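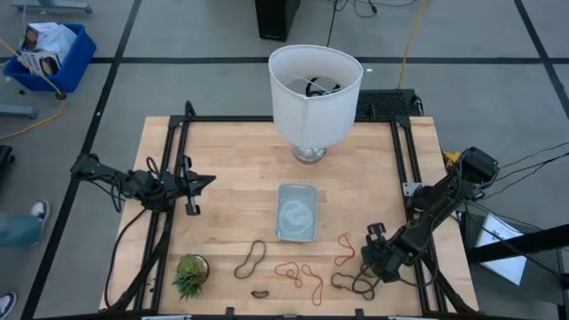

## 4. Setting up the rubber band task

Welcome back, and well done for getting through the arm checks in Section 3! From here on it's the fun part, so take your time with it. One student sets the table and a second one reads these steps out loud, and you can swap places for the next run.

1. Make sure both arms are paused in the Skodik control window before anybody reaches over the table.
2. Stand the lamp near the back, a little right of center, with its glass base flat on the wood.
3. Put the clear tray in the middle, right in front of the lamp. It should be empty.
4. Set the potted succulent at the front left. It stays there for the whole run (yes, even if it seems to be in the way).
5. Scatter the rubber bands over the front half of the table, black and red mixed together. Let them land twisted or looped, however they like!
6. Step back, open a new run, and set the speed to 40 for your first try. Club members who have passed their March check may go up to 100.

> **Caution:** Keep fingers, sleeves and long hair away from the grippers whenever the arms are live. If a cable catches, press Stop first and sort out the cable second.

**Note:** A run counts when every band is in the tray and the lamp and plant are where they started. Write your time on the Gumlow sheet, and if the arm freezes with code 297, close the window, wait 18 seconds and open it again. If it still won't move, go find Tharindu Gunawardena, who is always happy to come and take a look.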